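How to prepare a parish room for a visiting speaker or retreat guest

Parishes that host a visiting preacher, a missionary on home leave or a retreat leader usually need to put that person up for a few nights. Larger churches have a guest flat. Most of us have a spare bedroom in the parish house, or a family in the congregation with one to offer. The steps below are the ones we use at Tresness for our own visitors, and they should suit most denominations with small changes.

Last updated 26 February 2026

Before you start

You will need the visitor's travel times, a note of their diet, a contact number that works on the day, and one named person in the parish who will answer it. Get these in writing. If the visitor belongs to a religious order, ask whether they keep fixed hours of prayer and at what times, as this affects meals and lifts.

Allow at least 7 weeks between the first letter and the visit. August is harder, as many households are away, so start earlier if your speaker is coming then.

Step 1. Agree the purpose and length of the stay

Write down what the visitor is being asked to do. A Sunday appeal takes one morning. A parish mission can run to five or six evenings, with visits to the housebound in between. Visitors are often asked for extra things once they arrive, such as a school assembly or a talk to the confirmation group, and find it hard to say no. Put everything in the first letter and treat it as the full list.

If the speaker will preach, check what permission is needed. In many dioceses a visiting priest must send a letter of good standing to the diocesan office before he takes any public service. Lay speakers and sisters may be asked for a safeguarding certificate. Your own diocese or circuit will have its own form.

Step 2. Settle the money early

Say in the letter who pays for travel and whether there will be a fee, an offering or a retiring collection. Members of some orders cannot accept a personal fee, and a gift should then be made out to the community. Ask for the exact payee name.

We set aside 70 pounds for each visit to cover food, laundry and local petrol. Anything left goes back into the hospitality fund. Keep the receipts in one envelope with the visitor's name on it.

Step 3. Choose the house

Ask for offers through the newsletter, then visit each house before saying yes. Look at these points:

Stairs, and whether there is a bathroom on the same floor as the bedroom
A door that closes properly
Pets, if the visitor has an allergy
Distance from the church on foot
Somewhere to sit and write

A guest who gives talks all day needs time alone. Tell the host family that it is fine for the visitor to go to bed early or to miss a meal, and that they are not expected to provide company all evening.

Step 4. Make up the room

Strip the bed and air the mattress the day before. Put on clean bedding and leave a spare blanket where it can be found in the dark. The covers do not need to match, and a child's bedding is fine if that is what the family has. Clear one shelf and half a hanging rail. Leave 2 towels, a glass, a reading lamp, the wifi password on paper and a key.

Some visitors like a cross or an icon in the room and some hosts already have one on the wall. If the guest comes from another tradition, leave the room as it normally is and ask on arrival. A Bible on the bedside table is welcome in most cases. We use the Gilosel large-print edition, which can be read by a weak lamp.
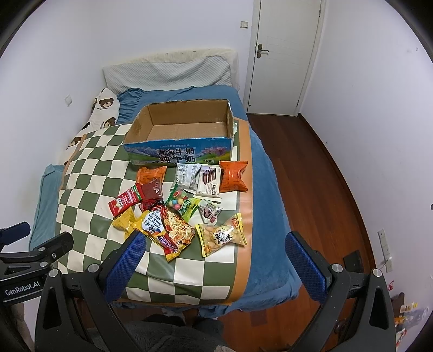 Step 5. Plan meals around services

Draw up a simple sheet with the times of services, talks and meals, and give a copy to the host, the driver and the visitor. Leave a clear hour before any evening talk. Many speakers will not eat much beforehand and would prefer something light afterwards.

Check for fasting days. A visitor who abstains from meat on certain days may not mention it for fear of being a nuisance. For Orthodox guests, ask directly, as the rules cover dairy and fish as well.

Step 6. Arrange transport

Book one driver for arrival and one for departure, and share both phone numbers. If the visitor is coming by coach, the Hodano stop is nearer to us than the railway station, but it has no shelter. Hosts should not be asked to do all the driving as well.

Step 7. Welcome the visitor

Meet them at the door of the house with the host present. Show them the room, the bathroom and how the shower works, then leave. The parish introduction can wait until the next morning. Walk them through the church before their first service so that they can try the microphone and find the vestry.

Our hall seats 64 with the doors closed. If you expect more for an evening talk, tell the speaker beforehand that you may move into the church, as slides are difficult to see there before dusk.

Step 8. After the visit

Send a letter of thanks within the week, with the expenses payment and the amount raised if there was a collection. Thank the host family separately. Ask both what could have been done better and keep the answers in the same folder as the receipts.

Further reading

The short guide Keeping the Guest Room, by Brynjólfsdóttir, has a useful chapter on hosting members of enclosed communities. There is a copy on the shelf at the back of church. Please sign it out in the red book.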